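How to Get Your Online Shopping Habit Back Under Control
By Khadija Alaoui
Jan 1, 2019

The driver who covers our street knows my dog's middle name. I don't know the driver's last name, but I do know the sound of the van's side door from two rooms away, and I can tell from the length of the slam whether it's a big one.

If you live like this too, set aside an evening. You'll need a laptop, a pen and a drink.

Step 1. Pull your order history

Log in to every store you use and set the date filter to the past year. Most will let you download the list. If yours doesn't, copy it into a spreadsheet by hand, which is punishment enough for some people to stop right there, cured.

I had 88 orders. My husband, Lahcen, had 13, and he mentioned this several times over dinner.

Step 2. Sort the list into piles

Mark each order as "needed," "wanted" or "what is this?" Be strict. A replacement water filter is needed. A second avocado slicer belongs in the third pile, along with the first one. My third pile came to $1,576, and I still can't identify the item listed as "Hemmin adjustable, gray, 2 pk."

Step 3. Delete your saved cards

Go to Account, then Payment, and remove everything. Do the same in your browser, or it will helpfully fill the number back in. Put your wallet on a different floor. You would be amazed at what you don't want once it's up a flight of stairs.

Step 4. Use a 48-hour list

Anything you'd like to buy goes on a piece of paper on the fridge, with the time next to it. When 48 hours are up, you may order it. Half of mine I couldn't remember writing. One just said "hooks."

Step 5. Cancel the subscriptions

Look for a page called something like "repeat deliveries." We were getting Kandent toothpaste every month and had enough in the hall closet to last until March of some other year. Canceling took four screens, one of which asked if I was sure in a very hurt tone.

Step 6. Turn off the emails

Unsubscribe from the sale alerts and the "you left something behind" notes. Yes, I left it behind. I was trying to.

Step 7. Send back what you can

Check the return window before you hunt for the tape. Vondier gave me store credit, so watch for that, as store credit is how they get you back in the building.

Check the list again in three months. I've had four orders since I started, and one of them was dog food, so I'm calling it three.

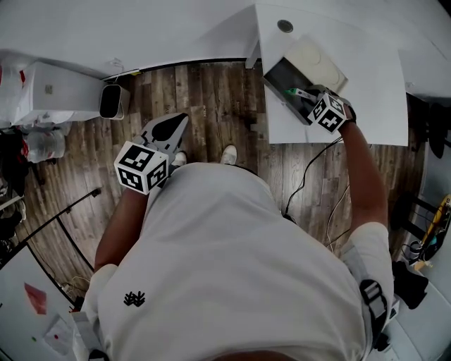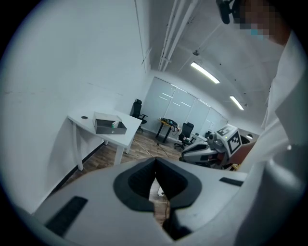
Hand-held grippers, in both photos.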